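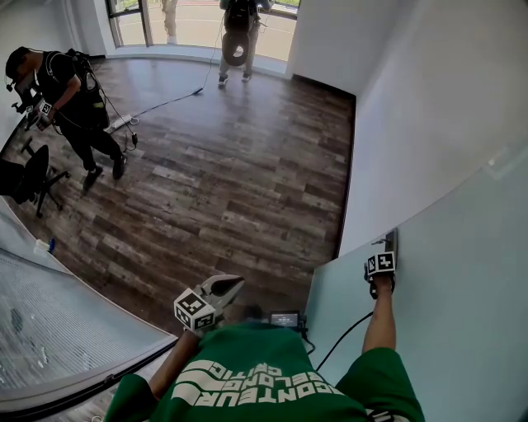
Two grippers for the wearer, one in each hand, and a cable up to the display on the chest.

How to Budget for a Hand-Held Gripper Setup

I've now planned this kind of purchase twice, once badly for our room in Grostdale and once pretty well for the Laltby one, so let me save you some grief! This is for small teams who want to record people doing everyday tasks with hand-held grippers and have a fixed pot of money to do it with.

Step 1. Count operators before you count grippers

Decide how many people will be working at the same time. Each one needs 2 grippers, a head camera, a backpack and a full set of cables. I priced ours per gripper the first time and the backpacks ate everything I'd set aside for furniture. Price it per person (I call it a "seat") and your spreadsheet gets a lot shorter.

Step 2. Get the quote split up

We bought from Plulodeo, and their first quote was one big number. Ask for lines. Ours came back at 2,000 dollars a seat, with 790 of that for the backpack and everything in it. Once I could see that, I asked Ospina to quote the backpack part alone, and they were slower but happy to do it. Check lead times too. Ospina told me 14 days and I put that straight into the plan.

Step 3. Walk the room
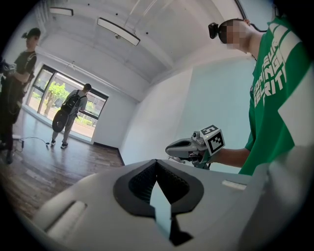

Floor space is the line people leave out of the budget, and it's the one that decides how many seats you can really use. Take a tape measure and have everybody hold their arms out with the gear on. With three people in a room this size you want to know who faces the window and who gets the wall, and you want a plan for any cable that ends up lying across the floor. I add cable covers and a spare power strip to every order now. They're cheap, just put them in.

Step 4. Price the spares

Jinlong Qiu, who set up the Laltby room with me, talked me into ordering extra marker cubes and finger tips up front, and I'm so glad he did (shipping on one little cube is silly money). Spare cables too, in the longest length you can stand.

Step 5. Leave a gap

Don't spend it all in June. Buy one seat, use it for a couple of weeks, then order the rest with whatever changes you've scribbled down.

Last updated Oct 29, 2018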